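Ranger une chambre meublée avec un seul carton

Rubrique : Petits espaces
Mis en ligne le 3 juillet 2018

Dans une chambre meublée, les petites affaires n'ont pas de place attitrée. Les vêtements vont dans l'armoire, les chaussures en bas, les aliments au réfrigérateur, et tout le reste se promène : flacons, rouleaux d'adhésif, chiffons, bibelots, papiers, chargeurs. On les retrouve sur le bureau, puis sur la chaise, puis par terre. La méthode décrite sur cette page consiste à tout faire passer par un carton ouvert posé sur le lit. Elle convient à un rangement de fin de semaine, à un départ en vacances ou à un déménagement.

Il n'y a rien à acheter. Un carton de récupération suffit, à condition que le fond tienne bien.

Choisir le carton

Prenez un carton de taille moyenne, que vous pouvez porter à bout de bras une fois plein. Un grand carton paraît plus pratique, mais on y met trop de choses et on ne voit plus ce qu'il y a au fond. Les rabats doivent être entiers. S'ils gênent pendant le tri, repliez-les vers l'extérieur sans les couper, vous en aurez besoin pour fermer.

Vérifiez le dessous. Une seule bande d'adhésif sur la jointure ne suffit pas pour des flacons pleins. Posez deux bandes dans le sens de la longueur et une en travers, en remontant sur les côtés de la largeur d'une main. Évitez les cartons qui ont contenu des fruits ou des légumes, ils gardent l'humidité et parfois des insectes. Ceux des magasins de papeterie ou de chaussures sont en général propres et secs.

Pourquoi travailler sur le lit

Le lit est souvent la seule surface dégagée de la pièce. Il est à bonne hauteur si l'on s'assoit à côté, et rien ne s'y casse. Tirez bien la couette avant de commencer, sans quoi les petits objets disparaissent dans les plis. Si le carton vient d'une cave ou d'un trottoir, glissez dessous une vieille serviette.

Dernier avantage, on est obligé de finir le soir même pour pouvoir se coucher.

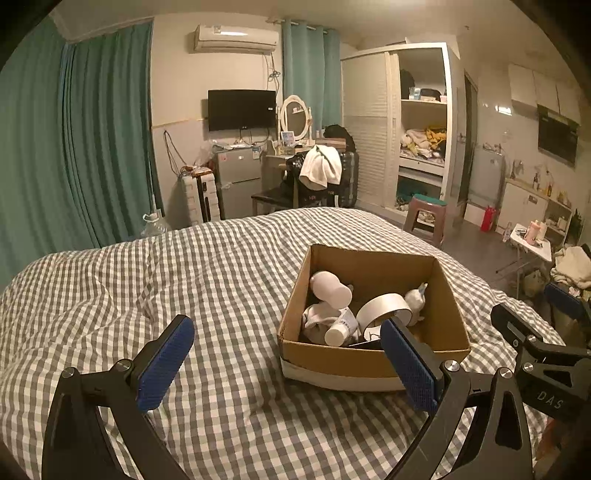 Le tri se fait en trois passages dans la pièce, toujours dans le même ordre. On commence par les surfaces hautes (étagère du dessus, bureau, dessus du réfrigérateur), on continue par les sièges, on termine par le sol. À chaque passage, on ramasse ce qui n'est pas à sa place et on le met dans le carton sans réfléchir à sa destination. La décision vient après. Si l'on s'arrête à chaque objet, on y passe l'après-midi.

Ne mettez pas dans le carton :

- les vêtements, qui vont directement en pile ou au lavage
- la nourriture, même emballée
- les papiers d'identité, les clés et l'argent
- tout ce qui est mouillé

Les flacons et les bouteilles

Ce sont eux qui causent le plus de dégâts. Avant de ranger un flacon, essuyez-le, resserrez le bouchon et retournez-le quelques secondes au-dessus de l'évier. S'il goutte, dévissez, posez un morceau de film alimentaire sur le goulot et revissez par-dessus. Pour un court trajet, cela tient très bien. Les pompes se bloquent en position basse sur beaucoup de modèles ; sinon, un tour d'adhésif autour du col empêche la tête de descendre.

Les flacons pleins voyagent debout. Une bouteille couchée n'est acceptable que vide ou presque, et rincée. Calez-les dans un angle, serrés les uns contre les autres, avec un chiffon pour combler le vide.

Jetez ce qui est périmé. Sur les cosmétiques, le petit dessin de pot ouvert porte un nombre suivi de la lettre M, soit le nombre de mois pendant lesquels le produit se conserve après ouverture. Pour un produit marqué 6M ouvert en février, la question est vite réglée à la rentrée. Écrivez la date d'ouverture au feutre sous le flacon, cela évite de chercher.

Les bibelots et petits objets fragiles

Une figurine se casse presque toujours aux parties qui dépassent : oreilles, bras, socle. Entourez d'abord ces parties avec une bande de papier souple, puis emballez l'ensemble dans un linge. Le papier journal déteint sur les objets clairs, surtout en été. Le papier de soie ou l'essuie-tout n'ont pas ce défaut. Un torchon propre fait aussi bien l'affaire et vous l'auriez emporté de toute façon.

Mettez les bibelots en dernier, sur le dessus. Rien de lourd ne doit venir s'appuyer contre eux.

Les tubes en carton (essuie-tout, papier cadeau) sont à garder. Coupés à la bonne longueur, ils protègent les pinceaux, les crayons, les colliers fins. On peut aussi les fendre dans le sens de la longueur pour y enrouler un câble, qui reste ainsi bien rond et ne s'emmêle pas avec les autres.

L'adhésif

Gardez le rouleau dans le carton jusqu'au bout, c'est l'outil dont on se sert le plus. Repliez l'extrémité sur elle-même après chaque usage pour la retrouver sans y laisser un ongle. L'adhésif toilé gris est solide mais laisse de la colle sur les meubles peints et sur le plastique. Pour fermer une boîte ou bloquer un tiroir, préférez un adhésif de masquage. Les traces de colle sur le plastique partent avec un peu d'huile de cuisine laissée quelques minutes, puis de l'eau savonneuse.

Les papiers et les feuilles volantes

Glissez-les à la verticale contre une paroi du carton, dans une pochette ou entre deux feuilles rigides. À plat au fond, ils se froissent et prennent tout ce qui coule. C'est aussi le bon endroit pour la liste du contenu, qu'on écrit au fur et à mesure. 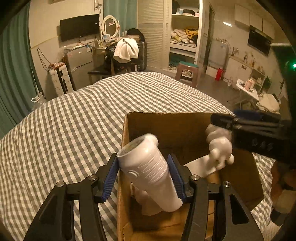
Une fois les trois passages faits, on vide le carton objet par objet. Chacun n'a que quatre destinations possibles : il reste dans la chambre et on lui donne une place, il part dans une autre pièce, il se donne, il se jette. Une lectrice, Wing-sze Cheng, nous a signalé qu'elle ajoutait une cinquième catégorie, « je ne sais pas », et qu'elle y retrouvait à chaque fois la moitié du carton. Mieux vaut s'en passer.

Pour les objets qui restent, la règle est de les ranger à l'endroit où on s'en sert. Le peigne près du miroir, les chiffons près du linge, la télécommande près de la tête de lit. Les étagères ouvertes se remplissent vite et se voient tout le temps ; réservez celle du milieu aux vêtements pliés qu'on porte dans la semaine, celle du bas aux chaussures, celle du haut aux boîtes qu'on ouvre rarement. Une armoire à porte coulissante cache mieux le désordre, mais on n'atteint qu'une moitié à la fois. Placez côté ouverture ce qui sert tous les jours.

Plier une pile qui tient

Les piles s'écroulent parce que les vêtements n'ont pas la même largeur une fois pliés. Prenez un livre ou un morceau de carton comme gabarit et pliez tout dessus. Les pièces les plus épaisses vont en bas, le pli arrondi tourné vers vous. Quand la pile dépasse la moitié de la hauteur disponible, commencez-en une autre à côté. Zinhle Botha, qui tient avec nous cette rubrique, range ses hauts debout dans une boîte à chaussures et les tire comme des dossiers. Cela marche bien pour les tissus fins, moins pour les gros pulls.

La chaise du bureau

Dans presque toutes les chambres, la chaise sert de portemanteau. Plutôt que d'y renoncer, fixez une limite : une serviette et un sac, rien d'autre. La serviette doit être étendue sur toute la largeur du dossier, jamais pliée en quatre, sinon elle garde une odeur de renfermé. Si elle ne sèche pas en une journée, il faut aérer davantage ou l'accrocher ailleurs. Un tabouret peut servir de table de chevet, mais il prend vite le même chemin que la chaise.

Les valises vides

Une valise debout occupe peu de place au sol et beaucoup de volume perdu. Rangez-y la literie de rechange, les vêtements hors saison ou les sacs. Emboîtez la plus petite dans la plus grande si les dimensions le permettent. Laissez la fermeture entrouverte de quelques centimètres pour que l'air circule, et glissez un savon sec dans une chaussette à l'intérieur. Notez le contenu sur une étiquette attachée à la poignée.

Autour du petit réfrigérateur

Laissez un espace libre derrière et sur les côtés pour la chaleur, selon ce qu'indique la notice. N'y stockez ni cartons ni sacs en papier. Les câbles qui pendent au-dessus se regroupent avec deux ou trois attaches souples, sans serrer, et se fixent le long du mur. Dépoussiérez la grille arrière deux fois par an, appareil débranché.

Fermer et étiqueter

Si le carton doit partir, remplissez les vides avec du linge, secouez doucement et écoutez. Si cela bouge, ajoutez du tissu. Fermez les petits rabats d'abord, les grands ensuite. Écrivez le contenu sur un côté et non sur le dessus, qui devient illisible dès qu'on empile. Une flèche vers le haut est utile s'il y a des flacons.

Si le carton ne part pas, pliez-le à plat et glissez-le derrière l'armoire ou sous le matelas. Il resservira au prochain rangement. Changez-le quand les angles s'amollissent.

À lire dans la même rubrique : détacher une couette à carreaux sans la laver entière ; nettoyer les lames d'une porte persiennée ; laver des rideaux longs dans une petite machine.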